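Ullance open day, the gripper room

I went for the arms and spent most of my visit at a table with a keyboard on it. Ullance opens its workshop once a year, in April, and this time they'd given over bay 4 to hand-held grippers, the sort you hold yourself so a robot can learn from the motion later. I had 22 minutes before the next group came through, and I used every one of them (sorry, next group!).

Two black grippers were on the go, one per hand, and the job was a full-size keyboard. It's a mean thing to pick – long, flat and covered in bits you don't want to squash. The view from the finger camera is what sold me on the whole idea, because you get both fingertips and the thing you're going after. 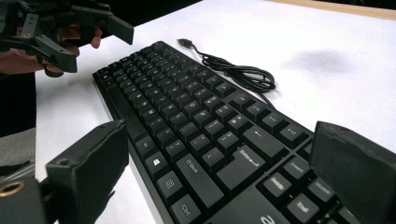

Stirkov wrote in under my first post to say that the wide finger spread is lovely until you have to close on something thin, and that the Aoki pair would be the better buy for flat stuff. Fair point. I tried the Aoki fingers at the next bench and they did feel crisper on the squeeze, but the handle was too fat for me and my wrist was grumbling well before the end.

What I hadn't thought about was the overhead camera. From up high your own hands hide a fair bit of the keyboard, and the gripper body covers more keys again, so you really do want both views. 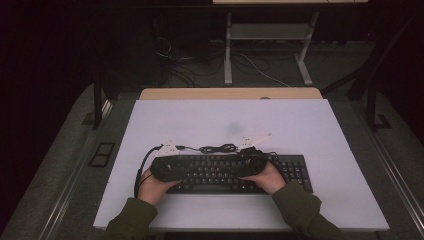
Finger cameras versus the high one

My pick is the finger camera, and by a good margin. On the bench screen I could read the letters on the keys, and the second gripper was in view past the far end, handy when you're trying to bring two hands in together. The Tirkis controller had the feeds side by side at 60 frames a second, and I couldn't spot any lag.

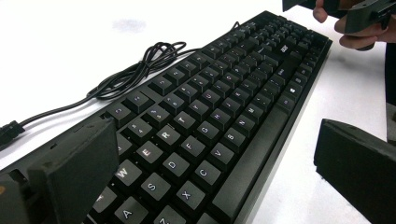 Bay 4, keyboard and both grippers, finger camera view.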